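How to Fold a Fleece Hoodie (and Which Tricks to Ignore)

Filed under Laundry and Closets. By Brigitta Tanner 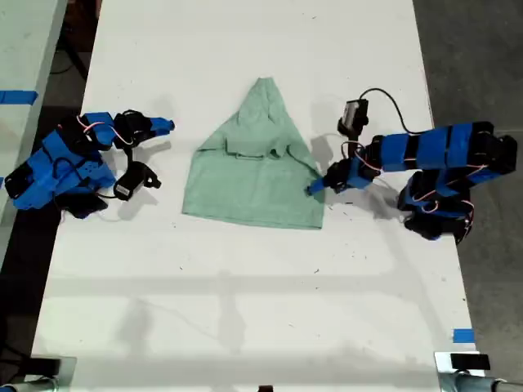 Do you need a folding board to get a hoodie flat?

A table and two hands will do it. A board helps with dress shirts, where you want every one the same width for a shelf, but a hoodie has a hood and a thick hem and usually a pocket, and the board does nothing for any of those. I bought one anyway, years ago. It lives behind the dryer.

I should say up front that I don't believe most of what gets written on this subject. There are folding methods with names, and people who say a certain fold will keep your drawers neat forever. Drawers get messy because people pull things out of them in a hurry at six in the morning. What a decent fold does is make the thing smaller and keep the pocket from bunching into a lump. I'll settle for that.

What you need

A clear stretch of table, wider than the hoodie. A bed works if the mattress is firm. On a soft one the fabric sinks and you end up smoothing the same wrinkle over and over.

The hoodie, fully dry. Feel the seam where the hood joins the neck and feel inside the pocket, which are the last places to dry on every fleece I own. If either one is cool to the touch, hang it back up.

No iron, no spray. I tried a wrinkle-release spray from Lo Presti for a month and the fleece looked the same with it as without it. Maybe it does something for cotton.

Before you start

Empty the pocket. Turn the sleeves right side out. If there's a drawstring, pull it even on both sides and tuck the ends into the hood. Give the whole thing one good shake, holding it by the shoulders, and pick off any lint now while it's hanging in front of you.

Step 1. Lay it out

Put it face down with the hood away from you and the hem toward you. Plenty of guides say face up. Face down puts the fold lines at the back, and the front stays smooth. It also means the pocket is against the table, so slide a hand under and flatten it before going on. If you skip that, the pocket folds over on itself and you get a thick ridge through the middle of the finished bundle.

Get the hem straight first. Everything else lines up from the hem. Hold both bottom corners and tug them apart gently until the edge stops rippling. Fleece stretches, so don't haul on it.

Step 2. Smooth from the middle out

Use the flat of your hand and go from the center toward the sides. You won't get every ripple out of a fuzzy fabric and there's no prize for trying. What you're after is the big creases, the ones you can feel as a ridge. Two passes is plenty.

Step 3. Sleeves

Fold one sleeve straight across the back so the cuff reaches toward the opposite side. If it hangs past the body, turn the cuff back. Do the other sleeve the same way on top of it.

There's a version where the sleeves are folded down along the body so they lie in long strips. I've done it both ways and the strips do sit a little flatter. They also slip out when you pick the thing up. Try it if your drawer is shallow, otherwise I wouldn't bother.

Step 4. Hood

Most instructions go wrong at the hood. The usual advice is to fold it down at the neck and carry on, and what you get is a stiff wad at one end and a bundle that rocks.

Flatten the hood first so the two sides lie against each other and it comes to a point. Press the air out. Then bring the point down over the back until the crease sits right at the neck seam. On a kid's hoodie the hood can be nearly a third of the whole garment, so it will cover a lot of the back. Fine. Spread it as wide as it will go.

Step 5. Sides

Bring one side in a third of the way, then the other over it. You should have a long rectangle. If it comes out wider at the bottom than the top, as it will with anything cut loose through the hem, fold the bottom corners in a bit more than the shoulders. Eyeball it. I've seen a chart of measurements for this from a storage company called Makatum, and by the time you've found the tape measure you could have folded three of them.

Step 6. Up from the hem

Fold the hem up to the middle, then fold again to meet the top. For a thick fleece stop there. A third fold makes it spring open.

For a travel bag, roll it instead, starting at the hood end so the bulk is in the core. The hem goes on the outside and keeps the roll fairly snug.

How long should it take?

I timed myself and got 30 seconds when I wasn't trying to look good. The first few will be closer to 60. A page on the Arnanow site claims you can do it in 2, with a flick of the wrists, and there's a clip. I watched it several times. The shirt in it is thin cotton with no hood, and I'd like to see the same flick done with fleece.

Storing it

Shelf or drawer, either is okay. Standing them upright in a row looks nice and works with T-shirts. Fleece slumps. If you want them upright, pack the row tight enough that they hold each other up, or use a bin the same depth as the bundle.

Vacuum bags do shrink the pile. I used a set of Brorent bags over one winter and the hoodies came out creased, with the fuzz pressed flat on the outside layers. A tumble with no heat brought most of it back. Their box says 2,000 uses, and I can't imagine who checked.

If it won't lie flat

Twisted side seam: this happens with cheaper hoodies after a lot of washes, and no fold will fix it. Line up the hem and let the shoulders be crooked.

Pocket keeps curling: the top edge has probably shrunk more than the body. Pull it gently while it's still damp next time.

Zipper waves: close the zipper all the way before you fold and lay it face up instead. I know what I said in Step 1. A zipper under the bundle leaves a line.

Hood too stiff to flatten: some are double lined. Leave it unfolded, and let it stick out as the last layer on top when you do Step 6. It looks sloppy and takes up the same amount of room.

Page last updated March 2019. Added the part about zippers after several people wrote in about it.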